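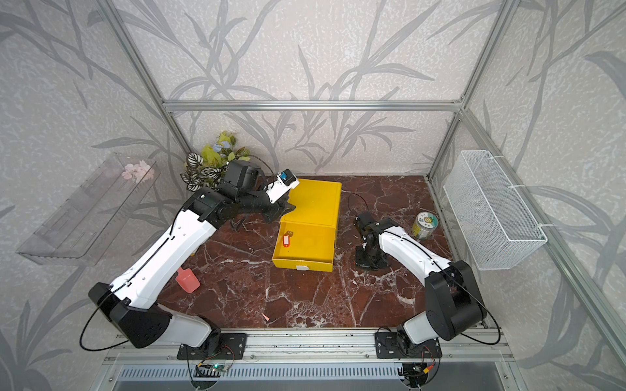
Marble top, gray leaf paper behind, yellow drawer box near the middle, plant in the back left corner.

June, just after 4 pm

Picking up from where I left off before lunch. The question is still whether the yellow box is any good as the standard container for the drawer task, and I am still not convinced. Knut Ehlers likes it. His case is that it is bright, it is cheap, it has one moving part, and anyone can buy another. I agree with the first two.

What bothers me is the slide. Ran the drawer by hand 16 times with nothing in it, then again with the little bag of washers from the Plumton order. Empty, it goes fine when pulled dead straight. Pull a bit to one side and it racks, and then the whole box comes along with it. Knut says this is "realistic." Maybe. A kitchen drawer racks too, but a kitchen drawer is screwed into a kitchen. This one is a light plastic thing on polished stone.

Friction, then. The marble look was chosen from the Zakaria swatch book for how it reads on camera, and I don't recall anyone asking how things slide on it. Wiped it down with the usual spray at noon and the box moved more easily afterward. I would like to blame the spray residue but I only tried it once and I was pushing with a different hand. Not a result. Needs doing properly with the pull scale, if the pull scale ever comes back from Mustham's bench.

Weighed the box with the drawer in: 177 g on the small scale. The catalog page claims more. Either their number includes packaging or our scale is off again. Checked against the brass weight and it was 2 g high, so the scale isn't the whole story.

Background. The new paper is up on the walls and I'll admit it hangs straighter than the last lot. Gray on darker gray, big reed or bamboo sort of leaves. The argument for it was "a busy background that isn't too busy," which I wrote down at the time because I couldn't work out what it would rule out. Prullavico had a plainer one for less. My guess is that the pattern makes no difference to anything we measure and we'll end up papering over it by fall. Happy to be wrong.

The plant. Artificial, back left. It was supposed to be "household clutter." One plant isn't clutter. If we want clutter we should have a mug, a charger, mail, a sponge. If we don't, the plant should go. I moved it once last month and it got moved back, so somebody cares about it. Whoever you are, initial this page and tell me why.

Lighting on the marble: the streaks are white and the rest is dark reddish brown, so anything small and white could get lost on it. I put a white bottle cap down this morning and had to hunt for it from my chair. Small white parts should stay off the object list until someone has checked. Knut disagrees and says that's exactly what should be on it.

To do:
- pull scale back from Mustham's bench
- slide test again, wiped and unwiped, same hand, 3 runs each at least
- try thin rubber feet under the box, see if Knut still calls it realistic
- ask for a second box from a different batch. I don't trust one sample of anything molded
- box placement: lengthwise back to front for now. I'd have set it crosswise, but leave it until the slide test is done

Knut wants to sign off on the box tomorrow morning. I said I'd read the slide numbers first. There are no slide numbers yet.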